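Budget for the Cables Too
By Evander Chisholm
Sunday, June 30, 2019

Most equipment requests I read have one number in them, and it is the price of the arm. When our shop in Numthorpe asked for its first one, the line said 2,799 and the form had no room for anything else. I signed it. By March we had spent almost 800 more, and none of it was on anything a visitor would notice.

It went on cables, mostly. It also went on power supplies, grip pads, screws, a second hub, and a bench that didn't rock. The Kwon quote left all of these out, and so did the one from Nalell. I don't blame either firm. They were asked to price a robot and they priced a robot.

What I do object to is how we plan. We treat small parts as office supplies, to be bought from whatever is left in the drawer. Then a job stops for a week over a lead that is 20 inches too short, and the time is charged to nobody's budget.

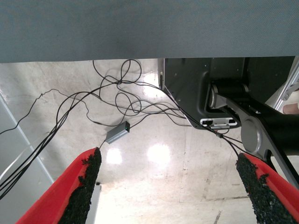 My suggestion is dull. Put a second line on the form for wiring, adapters and wear parts, and set it at 26 percent of the purchase price. If the money isn't spent in the first year, give it back. Radetberg has done it this way since they opened their second room, and their requests are easier to read than ours.

I would also ask for one sentence on where the cables will run - along the frame, overhead, or across the floor. Someone has to decide that anyway, and it costs less to decide before the order goes in.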